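Planning a Two-Arm Laundry Bench: What to Buy First, What Can Wait

Posted in Workshop Tips, October

I love this subject, so forgive the length. We've had a pair of arms hanging shirts at our bench in Godville since spring, and the questions I get are nearly all about the arms. Which ones, how strong, how much? Fair enough! But the arms were the easy part of the budget. The money leaked out through brackets, bins, hangers and a table we had to buy twice.

Start with the clothes

Before you price anything, pile up a normal week of laundry and sort it by how hard each piece is to hang. T-shirts and light shirts go in one heap, anything with buttons or a hood in another, and jeans stay out of it for now. If the easy heap is small, save your money for another year. Ours was most of the basket, and that settled it.

Then write down the whole job from basket to rail. Pick up, find the collar, open the neck, get the hanger in, lift, hook. Every one of those steps wants space, and you'll be glad of the list when you start measuring.

The frame and the table

Aluminum extrusion is the way to go. You can loosen a bolt and slide a rail over an inch, and you will be doing that a lot in the first month. Buy more corner brackets and T-nuts than the drawing says. I ordered 70 T-nuts and ran out on a holiday weekend.

Get a plain white tabletop with a dull finish. Our first one was glossy and threw back every light in the room, so it went to the garage and holds paint cans now. Leave 20 inches of clear table between the arms, more if you can spare it. A sleeve takes up a surprising amount of room when it swings.
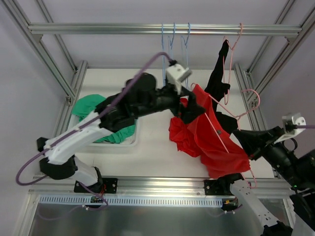 Put the hanging rail on your sketch before you pick the arms, and measure reach to the rail at its farthest point, with a hanger already in the gripper. Catalog reach is measured to the end of the arm with nothing in it. A hanger and a shirt change the sum completely, and so does the weight of damp cotton. We use a pair of Culen arms, bought secondhand, and I'd go one size longer if I were doing it over.

Two arms or one?

Two, if you can swing it. One arm can move clothes from a bin to a table all day long, but hanging a shirt is a two-handed job for us and it's a two-handed job for them. If the budget only covers one this year, buy the frame full width and put in both mounting plates now. Drilling later with everything wired up is no fun at all.

Cameras

A fixed camera over the bench gives you the big picture and a small one at each gripper gives you the close work. Don't skip the small ones! Fabric hides things, and the overhead view can't see under a fold. Check that the fingers leave a decent gap in the middle of the view before you tighten anything down.
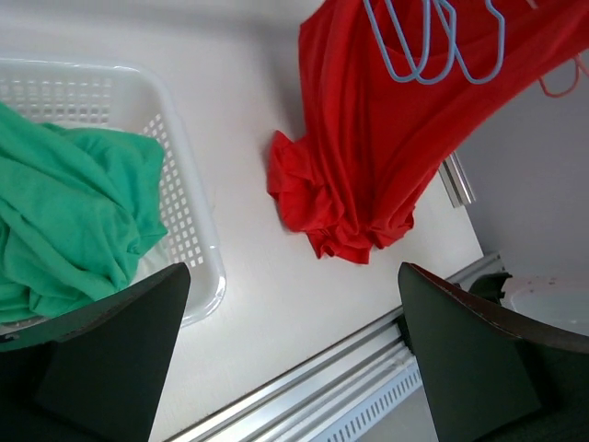
Gripper's-eye view: green laundry piled in the basket, red garment and hangers up above.

Hangers, bins and other cheap stuff

My favorite part of the shopping list, because you can try everything for pocket change.

Thin hangers are easier for a gripper to close on than the chunky molded kind. Buy several colors, so they stand out against whatever you're hanging.

Choose a bin with low sides. Tall hampers look tidy but the arm has to dive into them, and that eats your reach.

Keep a few bright garments aside for setup days. Black on black is miserable to judge on a screen.

Cable wraps and a proper cable tray. Put them in the first order.

What ours cost

The frame, table, rail, tray and small parts came to $1,602, arms and cameras not included. I had penciled in far less. The Verninance planning sheet we started from is a good one, but it has no line for shipping long extrusion, and long boxes cost a lot to ship. Add that line yourself. If you want a second layout to compare, the Mykhailiuk bench plan has a deeper table and suits bulky things like sweatshirts.

Plan on 7 weekends from first box to first hung shirt. Ours went frame, table, rail, wiring, then arms last of all, and I'd keep that order. Leave the arms in their boxes until the rail is level. It's hard, I know, but go fold some towels and check the rail again.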